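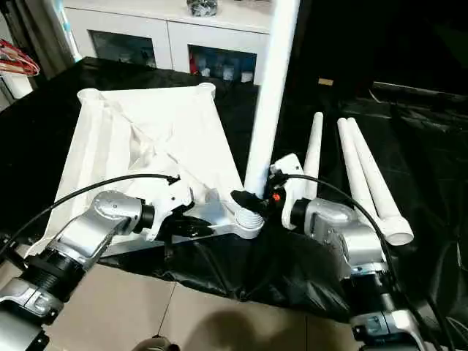

Both arms on the job in the spare room, with the fabric frame on the left and the pipes over on the black cloth.

Pipes, fabric and two stubborn arms

I've been promising an update on the two-armed project for ages, and every time I sit down to write it I find one more thing I'd rather fix first. So I've put the tools away for the evening, made a big pot of tea, and I'm going to tell you where it's all up to before I get distracted again.

For anyone who's wandered in from the woodworking posts (hello, and sorry, there hasn't been much woodworking), I'm building a pair of arms at home that can help me put together light frames out of PVC pipe. It started because I make a lot of those frames. Seedling shelters, a drying rack, the puppet theatre for the school fair, a thing to keep the possums off the lemon tree that the possums treated as a climbing gym. The cutting is easy. The part I've never enjoyed is holding one pipe upright with my chin while I hunt for a connector with both hands, and one night in January I thought, well, I could use another pair of hands, couldn't I?

I've called the project Ulusstead, a name that came out of a very old notebook and that I can no longer explain. The software that runs it I call Vandden, mostly so I have something to grumble at by name.

The arms

I won't go over the whole build again, as the earlier posts have more about bearings than any reasonable person could want. The short version is silver metal links with black rings at the joints, and a white gripper at the end of each one. The two grippers aren't doing the same job at the moment. The left one looks after the fabric frame and the right one works over by the pipes, and I've been trying to get the pair of them to behave as though they've met before.

What I didn't appreciate until I had both going is how much of the work is simply staying out of each other's road. One arm on its own can swing about like it owns the place. Put a second one beside it, stand a tall pipe up between them, and suddenly every move has to be thought about. My first attempt at planning this was a big sheet of butcher's paper with arcs drawn on it in crayon. My second attempt was the same sheet with a lot of crossing out. Vandden now keeps a sort of no-go column around whatever is standing upright, and both arms have to ask before they go near it. It's slow and terribly polite, a bit like two people meeting in a narrow hallway, but I've had far fewer clangs.

The cables are the other thing. Each gripper has a black one coming off the top, and I've left them in big loose loops for now. I know. I had them tied down neatly along the links once and it looked lovely, right up until the wrist turned further than the cable wanted to go and I spent a weekend with the soldering iron. Loops it is, until I find some proper cable guides that don't cost more than the arm. If you've got a favourite sort, please tell me in the comments!

Trouble with cloth

Pipe is a pleasure to teach a machine about. It's straight, it's round, it stays where you put it (mostly, it does roll) and it feels the same every time you squeeze it. Fabric is another story altogether. I knew this from reading, and from folding fitted sheets, but knowing it didn't help me one bit.

The fabric panel on that square frame is taut enough to push on, but it has creases, and the light catches every one of them. Early on Vandden was convinced the creases were edges. It would go along quite confidently to pick up the frame by a fold in the middle of the panel, pinch at nothing, and close with a click that I swear sounded embarrassed. I tried ironing the cloth. I tried moving the lamp. In the end I stopped asking it to look for edges at all and had it come in low from the near side and feel for the bar, creeping forward until it meets some resistance. That's been much more reliable, and I wish I'd done it a month sooner.

I've also had to learn to set the squeeze for each material. I keep 3 settings, scribbled on masking tape on the side of the computer, and I'd hoped one would do. The firm one is for pipe, the middle one is for fittings, and the gentle one is for anything with fabric on it. If I forget to change over, the pipe slides about in the fingers like a bar of soap, or else the cloth gets a dimple in it that takes a day to settle.

The black cloth on the table deserves a mention as well. White pipes on my old pale tabletop were just about invisible to the cameras, and I fiddled with brightness for far too long before I went to the remnants bin at the fabric shop and came home with a length of plain black. What a difference! It picks up lint like you wouldn't believe, so I've become a person who owns 4 lint rollers, but the pipes stand out beautifully and they don't roll nearly as far.

What a session looks like

I usually get going after tea, when the house has quietened down. I lay out the pipes, check the fittings, and run each arm slowly through its reach while I keep one hand near the power switch. Then I'll pick one small thing to work on and try very hard to stick to it. I've learned the hard way that "do the whole frame" isn't one small thing. "Hold this pipe straight" is one small thing, and it kept me busy for most of a fortnight.

The sticking point was the bottom of the pipe. You'd think that if you hold a pipe firmly somewhere low down it would stand up nicely, and it does, more or less, but a lean you can barely notice at the gripper turns into a very noticeable lean up near the top. I ended up borrowing a trick from hanging wallpaper and giving myself a plumb line to judge by. These days I have the arm close its grip partway, let the pipe settle into its fitting, and only then tighten up. It takes a few seconds longer and I don't mind in the least.

I keep a log of every run, which is a plain exercise book with a column for what I asked for and a column for what I got. The second column is the more entertaining read. "Held it well, then let go." "Picked up cloth too." "Very good, no idea why." I passed 2000 lines in it not long ago, and I celebrated with a bikkie and a new exercise book.

Somewhere to put the bits

The other half of any project like this is tidiness, and I'm not naturally a tidy person. Fittings get everywhere. I've found elbows in my coat pocket and a coupling in the bread bin. So I've been making a proper effort with a white plastic tray that's divided up into bays, in the hope that if every sort of part has its own home, the arms can go and find it without me pointing.

I like that the bays aren't all the same. There's a deep one in the middle, a shallow curved one up in the corner that ought to be good for small bits, and a broad one off to the side. The downside is that the dividers are as white as everything else I own. From up close, the wrist camera gets a bright patch in the deep bay and soft shadows in the corners, and it has to work out what's wall and what's floor from that. I've considered painting the rims. I've also considered dark felt for the bottoms, and that's currently winning, as I have an awful lot of felt.

Black fabric up against white plastic is very easy for it to read, I'll say that much. The line between the two is about as clean as I could ask for, and I've started using that boundary as a landmark when I'm setting up the wrist view.

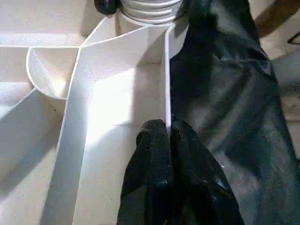
What's next

The list on the fridge is long, but I've put a ring around the few that matter. I want to line the tray, sort out those cables, and then have a go at a proper handover, with one arm passing a short pipe across to the other. I've had it work on the computer, where everything works. I'll let you know how it goes in the real world, where I expect to be picking pipes up off the tiles for a while.

I'd also like to write up the gripper fingers on their own. I'm up to version 9 and people keep asking for the drawings, which is very flattering, and also a bit alarming given the state of the drawings. I've ordered some softer pad material from a little supplier called Brakby to compare with what I've got, and once I've tried both I'll post the files along with my measurements, such as they are.

And to the reader who asked whether all this is quicker than just making the frames by hand: no, not even slightly! I could have built a whole village of possum-proof lemon tree cages by now. But I've had a wonderful time, my chin has had a rest, and the kettle's just boiled again, so I'm going to go and have one more quick look at that tray before bed.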